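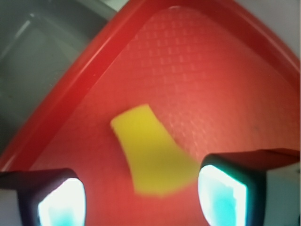 *Yellow sponge on the textured floor of a red sink tray.*

**PRUVBERG, 13/03/2025.** The Clisten housing service has started placing a red plastic tray at the sink in each of its shared kitchens. The trays are meant to keep small cleaning items together and off the counter. Delivery covers 400 kitchens in the first stage and 1,406 by the end of October.

The tray is rectangular, with rounded corners and a raised rim. Its floor has a fine embossed pattern. The supplier, Lenz, delivers it in one size only. In kitchens with a narrow counter it is set diagonally, with one side extending over the basin. Clisten tested both positions at its Garkance building and accepts either one, provided the tray does not rock when an item is lifted from it. 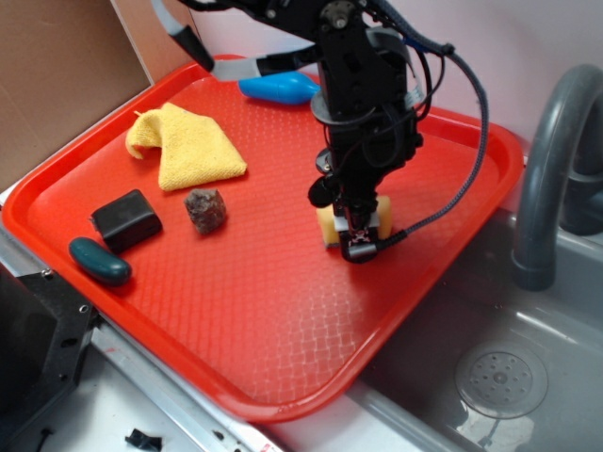 Placement was the main subject of the Garkance test. Residents had been keeping sponges behind the faucet, where the counter is hard to wipe. Cloths were often left over the basin edge and fell in. The test kitchens were checked after 20 days, and the instructions were then cut from two pages to one.

The short version has three rules:

- Sponges go on the side nearer the basin, with clear space around them.
- Cloths go on the far side, folded or loosely laid, and are replaced when worn.
- Small bottles may lie against the rim with the cap closed.

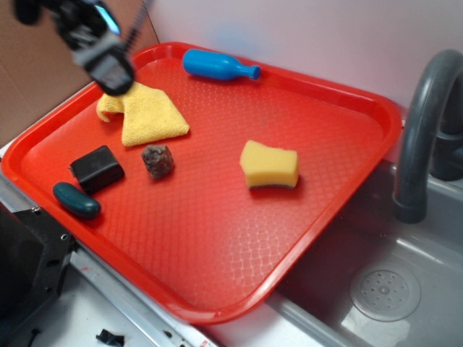 ## Cleaning and replacement

Residents are asked to empty the tray once a week, rinse it in the basin and wipe the counter under it before putting it back. The embossed floor should be cleaned with a soft brush, as grit can stay between the raised parts. Scouring powder is not recommended on the rim.

A tray with a cracked rim can be exchanged at the Pruvberg service desk. The desk holds a stock of around 15. Cloths and sponges are not part of the exchange and remain the responsibility of each kitchen. 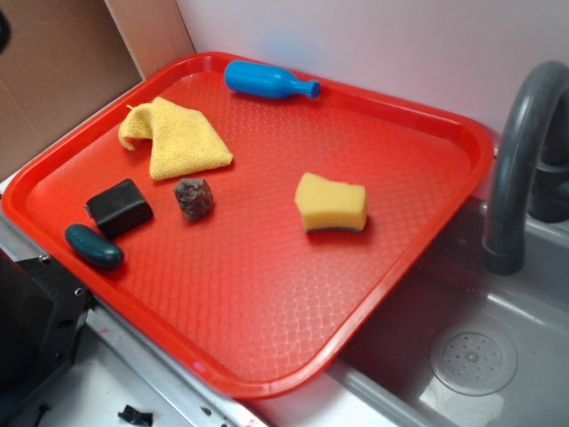 **Can the tray stay in place while the sink is in use?**

It can stay for rinsing hands or a single cup. For a full load of dishes, move it to the counter first so that the whole basin is free and nothing is knocked into the water.

Kitchens in the second stage will get a notice on the door one week before delivery. Kitchens that already have a sink tray may keep it, but should tell the service desk so that the delivery can be canceled.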